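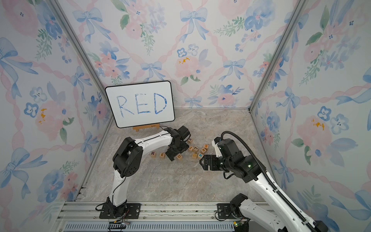

How to Beat the Drondance Bell Tower in Grandard Without Losing Your Mind

Guides Team | Updated August

Home | News | Guides | Reviews | Forums

The bell tower in Drondance is my favorite part of Grandard, and it's also where I've died more than anywhere else in the game. It's a vertical maze full of archers, swinging bells and one gloriously mean boss (hello, Sipos!), and the game gives you almost no help with any of it. I've climbed it on three different characters now and I still grin every time the doors open. If you're stuck, follow the steps in order and you should be at the top in one evening.

Before you go in

Save up 700 embers and spend them at the smith outside the gate. You want the weighted boots, full stop. They make your roll a little slower, but the bells can't knock you off a ledge while you're wearing them, and you'll be standing on a lot of ledges. Fill every flask and put a ranged weapon in your second slot, even if you never normally use one. A basic short bow is fine.

Step 1: Take the left stairs

Both staircases go up, but the right one ends in a locked door and an ambush. Go left, stop on the first landing and wait for the lancer to come down to you. He always attacks high first, so duck and hit him twice, then back off.

Step 2: Cut the rope on the second floor

There's a rope tied off behind the broken organ. Cut it and the lowest bell drops, which opens a shortcut straight back to the entrance. Please don't skip this! I did on my first run and had to redo the whole climb after every death.

Step 3: Clear the archers

Shoot the one on the far beam before you step out. The other 2 won't notice you until you cross the middle, so you can take your time. Once they're down, run across between bell swings – the long pause comes after the third ring.

Step 4: Find Lura

Lura is up in the rafters, and she's easy to miss if you go directly for the boss door. Climb the ladder on the outside wall, drop onto the beam and talk to her until she repeats herself. She'll join you for the fight and she's a fantastic distraction, plus her side quest ends here for good if you walk past her.

Step 5: Fight Sipos

Sipos has 3642 health, and the second phase starts when he's at half. Until then, stay close to his left side and roll toward him when he raises the hammer. Rolling away feels safer and gets you flattened.

In phase two he starts ringing the great bell. Get behind a pillar whenever he turns his back on you, wait for the shockwave to pass, then run in for two hits. Three is greedy. Fire works beautifully on him, so if you've been hoarding oil jars, throw the lot!

You'll walk away with 3183 embers and the Bellringer's Hammer, a slow, ridiculous, wonderful weapon that I've been using ever since. Rest at the campfire on the roof before you try the bridge.

Contact us | Privacy | Copyright Guides Team | Back to top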